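LÉEME: Nendulura, mi cuaderno de mesas de madera

Hola. Soy quien lleva Nendulura, una carpeta de notas sobre mesas de madera que empecé en septiembre porque quería arreglar mi escritorio y acabé mirando con lupa todas las mesas que se me ponían por delante (en casa ya no me dejan elegir sitio en los bares). Si has llegado buscando un catálogo de muebles, aviso: aquí hay poco de muebles y mucho de tableros. Me interesan las vetas, el color, los brillos, las manchas y lo que pasa cuando les pasas un paño.

Qué hay en la carpeta

fichas.csv: 300 fichas, una por tablero. Cada una lleva tono, dirección de la veta, acabado, tipo de luz y estado general.
notas/: texto suelto, con faltas y todo. Lo escribo de pie casi siempre.
limpieza/: lo que he ido probando con trapos, jabones y ceras, incluido lo que salió mal.
vocabulario.txt: las palabras que uso y lo que quiero decir con ellas. Léelo antes que nada, por favor, que luego me escribís preguntando qué es "rubio tirando a galleta".

Los tonos

Tengo seis nombres para el color y me resisto a meter uno más: hueso, rubio, galleta, miel, tabaco y café. El rubio es el que más se repite, con diferencia. También es el más traicionero, porque con luz de ventana parece hueso y con bombilla cálida se va a miel. Por eso la columna "luz" es obligatoria. En las primeras fichas no la rellené y ahora están marcadas con un interrogante; algún día volveré a por ellas, o no.

Las vetas

Para la dirección apunto "a lo largo", "a lo ancho" o "mixta", y en una columna aparte digo si va recta, en onda o en arco. La onda suave es mi favorita, lo confieso. Hay tableros claros donde las líneas van muy juntas, casi paralelas, y de repente se abren en un arco perezoso. Me puedo quedar un buen rato mirando eso con el café enfriándose al lado.

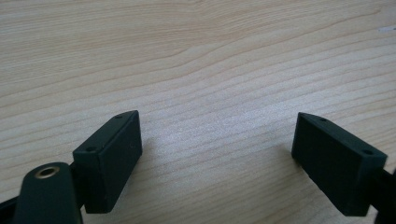 ¿Cada cuánto conviene encerar una mesa de madera clara?
Depende del uso, pero en una mesa de trabajo yo lo hago cuando el paño empieza a frenarse al pasarlo. Si el tablero está barnizado, la cera no le hace falta y lo único que consigues es una capa pegajosa.

Los brillos

Un tema aparte, y el que más discusiones me ha dado. Cuando la luz rebota en un tablero claro sale una zona blanquecina donde la veta se ve lavada, y es facilísimo confundirla con desgaste. A mí me pasó con una tanda entera de fichas del taller Espiritu: puse "gastado en el centro" en casi todas y eran reflejos. Ahora cambio de sitio, miro otra vez y si la mancha se mueve conmigo, es luz. Si se queda quieta, ya hablamos.

Limpieza, lo que me funciona

Primero en seco, siempre a favor de la veta. Luego un paño apenas húmedo con una gota de jabón neutro, y otro seco detrás enseguida. Compré la cera Plurudach en pasta y me gusta en maderas mates, aunque huele bastante y la tarde que la usas hay que abrir ventanas. El aceite Timia lo probé en una tabla de pruebas y me la dejó más oscura de lo que yo quería: de rubio a miel en una sola mano. En la ficha de esa tabla está el antes y el después en palabras, no hice fotos y bien que me arrepiento.

Lijar no lo recomiendo si no sabes qué tienes debajo. En una chapa fina te la cargas en nada (me la cargué).

Cosas que faltan

Mesas de exterior, casi ninguna.
Cantos. Me olvido de los cantos sistemáticamente.
Unas 

fichas duplicadas que sé que están ahí y que limpio los viernes, cuando me acuerdo.

Cómo usar esto

Copia, cambia y comparte lo que quieras. Si mandas fichas nuevas, respeta los seis tonos y rellena la luz. Y si tienes un tablero con una veta rara, mándame unas líneas aunque no quieras hacer la ficha completa, que ya la hago yo encantada.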